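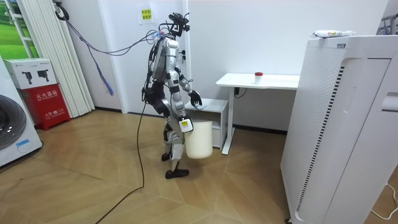
Le petit meuble blanc, le bureau et le chiffon : la pièce du fond pendant le ménage.

La pièce du fond rouvre, et j'ai failli ne pas la reconnaître !

Vous êtes plusieurs à m'avoir écrit pour demander où en était la petite pièce blanche de Rulemley, celle qui se trouve tout au bout du couloir et où l'on entassait à peu près tout ce qui ne rentrait pas ailleurs. Alors voilà, je suis passée voir le grand ménage d'août 2019 et je vous raconte, parce que pour une fois j'ai de bonnes nouvelles (et une ou deux petites râleries, on ne se refait pas).

D'abord, la lumière. Je ne sais pas si c'est le blanc des murs ou le fait qu'on ait enfin sorti les cartons de livres, mais la pièce paraît deux fois plus grande. J'y étais venue en novembre pour chercher une rallonge, et j'avais dû enjamber un tapis roulé, un sapin en plastique et les vieux panneaux de l'exposition sur les moulins. Tout ça est parti à la cave ou chez des gens qui en voulaient bien. Floarea Sandu, qui tient le planning de la maison, m'a montré sa liste sur un cahier à spirale : il y avait tellement de ratures que je n'ai pas osé lui demander ce qui restait à faire.

Le parquet, ensuite. Du bois clair, posé en chevrons, et je vous assure que je l'avais complètement oublié ! Radu Radu voulait au départ le recouvrir d'un lino gris, « plus simple pour tout le monde », et la discussion a duré presque toute une soirée. Moi j'étais du côté du bois, je le dis sans honte. On a fini par garder le parquet tel quel, avec une règle très simple : un seau, un chiffon bien essoré, et jamais de serpillière qui dégouline. Le devis du lino montait quand même à 2 932 euros, ce qui a aidé à mettre les gens d'accord.

Côté mobilier, c'est léger et ça me plaît. Un bureau blanc au plateau tout fin, un petit meuble bas assorti, et c'est à peu près tout pour s'installer. Le bureau vient de chez Fuvia, modèle Filip, récupéré presque neuf auprès d'un cabinet comptable qui déménageait. On l'a payé 68 euros, livraison comprise, et il a fallu le rentrer en biais par la porte (Arūnas Luik en a gardé un bleu au coude, il le montre à qui veut). Le petit meuble bas, lui, est de la série Ania, et il a déjà trouvé sa vocation : y ranger les papiers qui traînent et poser dessus ce qu'on a dans les mains en entrant. D'où le coup de chiffon régulier sur le dessus, parce que le blanc, c'est très joli, mais ça ne pardonne rien. La moindre trace de tasse et on ne voit plus qu'elle.

J'ai une tendresse particulière pour les gens qui nettoient d'abord le dessus des meubles et seulement ensuite le sol. Chez moi on a toujours fait l'inverse, et on recommençait toujours. Notburga Widmer a collé sa méthode dans le placard à balais : on commence par le haut, on garde son seau à portée, on change l'eau avant qu'elle ne devienne grise et on ne pose rien sur le bureau tant que tout n'est pas fini. Je l'ai recopiée pour la cuisine, on verra combien de temps je tiens.

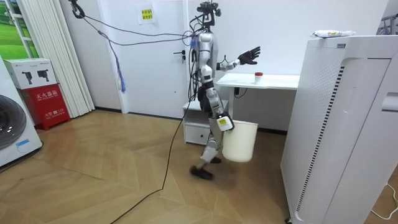

Côté porte, avec le seau blanc, le parquet à chevrons et le grand purificateur d'air.

Autre changement, le purificateur d'air. Il est grand, il est blanc, il a une façade perforée, et il prend sa place, on ne va pas se mentir. C'est Ivar Sjöberg qui a insisté, à cause de l'odeur de renfermé que les cartons avaient laissée derrière eux. J'étais sceptique (je suis plutôt de l'école « on ouvre la fenêtre »), mais je dois reconnaître que je n'ai pas éternué une seule fois de la visite, alors que d'habitude j'en ai pour l'après-midi. Il y a déjà un paquet posé dessus. Une surface plate dans cette maison reste rarement libre bien longtemps !

Bon, les râleries maintenant. Il faudrait s'occuper des fils. Il y en a un blanc par terre, près du purificateur, et un autre, noir, qui pend sous le bureau. Quelques attaches et une goulotte le long du mur suffiraient, je me propose même pour aller les acheter. Et puis il y a la question des rideaux, que certains voudraient changer et que d'autres trouvent très bien. Je ne m'en mêle pas — enfin, pas avant la prochaine réunion.

Pour ce qui est de l'usage, les réservations commencent dès maintenant. La pièce pourra accueillir 4 personnes au maximum, ce qui me semble raisonnable vu la taille, et par créneaux de deux heures. Le groupe de lecture a déjà demandé le sien, l'aide aux devoirs aussi, et plus de 4 associations du quartier se sont renseignées auprès de Floarea. Si vous êtes intéressés, passez la voir à l'accueil, le matin de préférence, et précisez si vous avez besoin de chaises supplémentaires, elles sont rangées à l'étage.

On demande simplement à chacun de passer un coup sur le bureau et sur le petit meuble avant de partir. Les chiffons propres sont dans le placard du couloir, étagère du milieu, et les sales vont dans le sac en toile accroché derrière la porte de la buanderie.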